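Subject: Re: Re: [woodtoys] Which board for the shape blocks?
List: Hepburn Toy Repair and Lending
Sent: 9:15 pm

Dear all,

I put my picture first, and my answer comes after the quoted part.

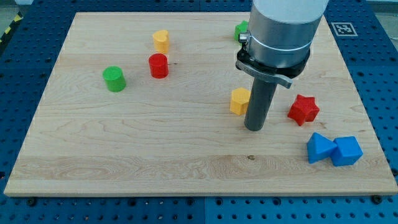

On an evening in February, a member from Kelach wrote:

> I want to make flat boards to go with the plastic shape blocks in our
> lending boxes. Children now play with them on the carpet and the
> blocks fall over all the time. My first idea was plywood with a
> painted surface, but a friend says paint will get scratched in one
> season. Does anybody use bare wood? And do I need a rim? I have to
> make 15 of them, so I would like not to make the mistake 15 times.

Thank you for this question. I had the same one when I started with the boards for the Cestness boxes, and I can tell you what I decided, although others on the list have more experience with wood than me.

I use pale maple, without paint. The blocks have strong colors (the heart is yellow, and there are red and green cylinders), and on a light board a small child finds them easily. I tried a dark board before and the green ones were hard to see in the evening. With maple you also see the grain, and I like that. My board has a small dark knot near one edge. I wanted to cut it away first, but it is smooth and hard, so I left it. The children put a cylinder on it and say it is a button.

About the paint, I agree with your friend. I painted one board with a good water-based paint from Jistance and it had marks after 26 loans. Bare maple gets marks too, but you can sand it lightly and it is again nice. Please sand always along the grain. I went across it one time and I spent a whole evening to remove the lines.

For the rim, my answer is no. I made three boards with a rim and they were returned with crumbs and sand in the corners. A flat board you wipe one time and it is finished. The blocks fall down sometimes, this is true, but the cylinders stand well on their flat ends, and the heart too if you lay the shape facing up – then it has a wide base.

One more thing is the edge. I do not round it very much, only enough that it is not sharp in the hand. If you round it too much, a block standing near the side will tip.

For the finish I use a thin coat of food-safe oil, then I wait one night and rub with a dry cloth. Do not use much oil. The first time I used too much and the board was sticky for days.

My costs are in the list archive, message 362. The price of maple is probably different now, so please ask before you order for all 15.

I would like to know if somebody has tried beech. It is cheaper where I live, but I am afraid that it bends when the room is damp.

With kind greetings from Cestness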